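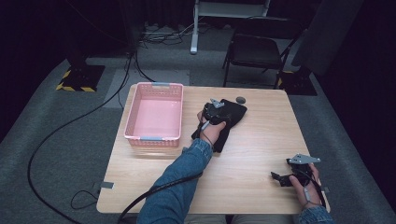
A organizadora do encontro de caminhadas de Rellthorpe pede-me logo à entrada que não lhe ponha o nome no texto. "Depois vêm bater-me à porta por causa das bolhas", explica. Conhece os caminhos da zona melhor do que a própria cozinha e fala dos participantes com o carinho cansado de quem já foi buscar muitos deles a valas.

O encontro, que em junho teve mais uma edição, leva gente a pé durante 4 dias entre Rellthorpe e o vale de Etitz. Dorme-se em salões paroquiais, come-se sopa e discute-se muito sobre meias. Este ano inscreveram-se 700 pessoas, número que ela pronuncia sem grande alegria. "Fico contente, claro que fico. Mas já viu o tamanho da fila para a sopa?"

Começou nisto por engano. Uma vizinha inscreveu-a julgando que se tratava de um passeio com almoço. "Havia almoço. Estava era a 22 quilómetros." Chegou ao fim furiosa, jurou que não voltava e no ano seguinte estava a pintar setas amarelas nas pedras. Algumas apontavam para o lado errado. Um grupo inteiro foi dar a uma pedreira e, segundo consta, gostou bastante.
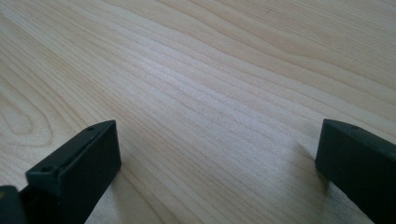

Os percursos são desenhados por ela, à mão, e só depois passam para o computador, onde outra pessoa lhes corrige os disparates. Confessa que não se entende com os mapas digitais e que as curvas de nível lhe deram trabalho durante anos, até arranjar uma maneira de as explicar aos principiantes. Diz-lhes que as linhas são como os veios da madeira, mais juntos nuns sítios e mais afastados noutros. "Onde estão apertados, sobe-se e diz-se mal da vida. Onde abrem, conversa-se." Garante que ninguém que tenha ouvido a explicação voltou a perder-se, e logo a seguir lembra-se de um senhor que se perdeu duas vezes no mesmo dia.

A etapa mais temida é a subida ao Murín, que no folheto aparece descrita como "moderada". Pergunto-lhe quem escreveu o folheto. "Fui eu." E é moderada? "Para uma cabra é." No alto há um banco, uma vista larga sobre o vale e quase sempre alguém sentado no chão a telefonar para casa. Ela defende a palavra com uma certa teimosia: se escrevesse "difícil", vinham só os atletas, e os atletas, diz, são uma companhia péssima. Passam o tempo a olhar para o relógio e não partilham o chocolate.

Quanto a equipamento, tem opiniões firmes e pouco modernas. Botas usadas, impermeável feio, um par de meias a mais. Os bastões tolera-os, desde que não lhe acertem nos tornozelos. Já a aplicação Jeltero, que o encontro passou a usar para avisos e mudanças de percurso, merece-lhe um suspiro comprido. "Mandei uma mensagem a dizer que a ponte estava fechada. Metade leu quando já estava em cima dela." Da outra metade não chegou a saber.
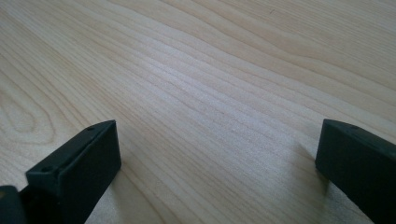
A ponte, de resto, reabriu entretanto, e a próxima edição já a inclui no segundo dia, com uma variante mais curta para quem leva crianças ou joelhos antigos. As inscrições abrem na terça-feira, 8 de setembro de 2026, e ela prevê que o telefone comece a tocar de véspera, com pessoas a perguntar se podem levar o cão. Podem. Também lhe perguntam se chove. "Chove", responde sempre, e diz que nunca recebeu uma reclamação por ter feito sol.

Pergunto-lhe, já à porta, se ainda caminha por gosto, sem grupo atrás. Ao domingo, diz, quando consegue sair sem que a vizinha dê por isso. Não leva mapa nem telefone, só uma sandes de queijo, e regressa quando lhe apetece. Da última vez enganou-se num cruzamento e foi parar à pedreira.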